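Gestia: a data set of recipes from community cookbooks

Gestia is a set of 541 recipes typed out from small fundraising cookbooks, the spiral-bound kind that schools, tennis clubs and country halls used to put together and sell at the fete. Each recipe comes as clean text, with its ingredients split into fields, its measures left the way the contributor wrote them, and a second set of columns with everything turned into grams and millilitres. We love these books and we think you will too!

Most of the books come from in and near Pleltutton. A few came in the post from further off once word got out.

What you get

recipes.csv has one row per recipe: title, type of dish, method text, serving note (if there was one), and the code of the book it came from.
ingredients.csv has one row per ingredient line, linked to the recipe by number. It holds the line as printed, then amount, unit, item and preparation ("sifted", "cut up small", "from the tin").
books.csv lists the books, with title, decade and the kind of group behind them. Where no year is printed, the decade is our best guess and the column "guess" says yes.
measures.csv is the conversion table. More on that below, because it took over our lives for a while.
notes.txt is a running file of oddities. It's messy and it's my favourite part.

All files are plain UTF-8 with commas as separators. Fractions are stored as decimals in the amount column and left as fractions in the printed line.

What kinds of dishes

Baking wins by a mile. Of the recipes, 257 are slices, biscuits, cakes or puddings. After that come casseroles, salads set in jelly, pickles and relishes, soups, and a small group we ended up calling "supper things", which takes in curried eggs, asparagus rolls and a cheese ball that turns up in nearly every book with a different nut on the outside. If you want a balanced set for training a classifier you'll need to sample with care, or just accept that your model will have strong opinions on coconut.

The same dish often appears more than once. We kept these on purpose. Two lemon slices from two towns can have the same name and differ in the amount of condensed milk, and that sort of thing is exactly what people have been asking us for. The column "family" groups them. It's filled in by hand, so please argue with it.

How the text was made

Every page was scanned, run through OCR, and then read against the book by a person. OCR does fairly well on the typed books and terribly on the ones set out in somebody's lovely looped handwriting, so those were typed from scratch. A second person then read each recipe without the book in front of them and flagged anything that couldn't be cooked as it stood: no oven heat, an ingredient in the list that never goes in, a method that stops at "and finish in the usual way". Flags are in the column "puzzle". We didn't repair anything in the printed text. If the book says to bake a pavlova for 400 minutes, the row says so too, with a flag next to it (this is a real one, and I would dearly like to know whether it was meant to be 40 or just a very slow stove).

Spelling is left alone as well. You'll find "desert" for "dessert", and "bi-carb", "bicarb" and "carb. soda" all over the place. The item column has the tidy form, so search there if you want to find every recipe with bicarb in it.

The measures problem

A cup isn't a cup. The Australian metric cup is 250 mL, but plenty of the older books were written with other cups in mind, or with a teacup, or with whatever hung on the hook by the flour bin. The Australian tablespoon is 20 mL and the one used in many other places is 15 mL, which hardly matters for cocoa and matters a great deal for baking powder. Then there are the friendlier units: a walnut of butter, a breakfast cup, a sherry glass, a small packet, a large packet, and "enough".

measures.csv gives a low, a middle and a high value for every unit, with a short note on where each value comes from. For book decades before metric cups took hold we used the imperial values as the middle and the metric ones as the high or low, depending on which way they fall. For the walnut of butter we cut lumps and weighed them. Butter is a very pleasant thing to do research on.

Tins were harder. Sizes changed over the years and few contributors wrote the weight down, so "1 tin crushed pineapple" has a wide gap between low and high. If your work depends on tin sizes, use the low and high columns and leave the middle one alone.

We weighed dry goods three ways, spooned, scooped and sifted, and wrote down all three. A scooped cup of flour beats a sifted one by more than you'd think, and if your sponge has ever come out like a bath mat that's a good place to start looking.
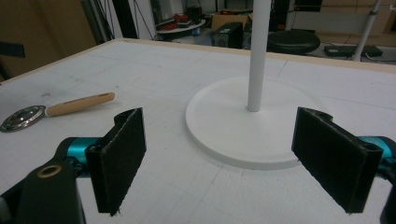

One user wrote in to say that the scooped values looked too heavy for the older books, where the flour would often have been sifted straight onto paper before anyone measured it. She asked if we could make sifted the default for anything marked before the sixties. Good thought, and we did it in the current version. The old default is still there under "flour_v1" for anyone who has already built on it.

What people have done with it so far

One reader mapped how far a single caramel slice had travelled from book to book. Another made a small tool that takes a list of what's in your pantry and offers the three closest recipes, with results that are sometimes wonderful and sometimes tuna and apricot. The Hekatard reading group uses the method text to teach plain instruction writing, since the good contributors could get a whole fruit cake into four short sentences. Teachers have used the ingredient lines for fractions.

It would also suit work on old units, on food words and how they shift, on named dishes, or on parsing messy lists. It's small, so treat it as a test set or a starting point.

What it isn't good for

Please don't use the nutrition of these dishes to say anything about how people ate day to day. These were show-off recipes, sent in by people who knew the neighbours would read them. The weeknight chops and mash mostly didn't make the book.

Please don't use the preserving recipes as safe instructions either. Some of the bottling and pickling methods are well out of step with current advice. They're marked "preserve" in the type column so that you can filter them out of anything meant for cooks.

The books lean toward towns with a hall, a church or a school big enough to print one. Families who weren't part of those groups are thin on the ground in the data. We'd be thrilled to hear from anyone with books in languages other than English, or books put together by migrant clubs.

Names and privacy

Contributors' names were printed under most recipes. We've taken them out of the public files, and also out of titles, so a cake named for somebody's aunt now reads "[name]'s Sultana Cake". Place names stay in when they are part of a dish title.

Rights

Where a group still exists we asked before including its book, and every group we reached said yes. Where it has gone, we kept to ingredient lists and short methods, and left out poems, drawings, household hints and ads. The tables and notes are free to use with credit to Gestia. If one of these books is yours and you'd like it out, open an issue and we'll remove it in the next release.

Known faults

Eggs have no size. We put 55 g as the middle value, which is a guess.
"Moderate oven" is turned into 180 °C throughout, though some books plainly mean something a bit cooler.
A few recipes from the Akpalu book run over a page turn and we're not certain the two halves belong together. Look for "join?" in the puzzle column.
Shortening, dripping and lard share one density value. They shouldn't.
Method text over 500 words was split into two rows in the first release. That's been fixed, but if you have an old copy, please download it again.

Adding a book

Send scans or clear photos of the pages, front cover included, and tell us what you know of the group that made it. Stains are fine. Pencilled notes in the margin are more than fine, and we type those into their own column: "too sweet", "double this", "made for the christening", "NO". If you'd like to type as well, copy the header row from recipes.csv and leave the number column blank. We add new books in June, and questions are welcome on the issues page at any time of year.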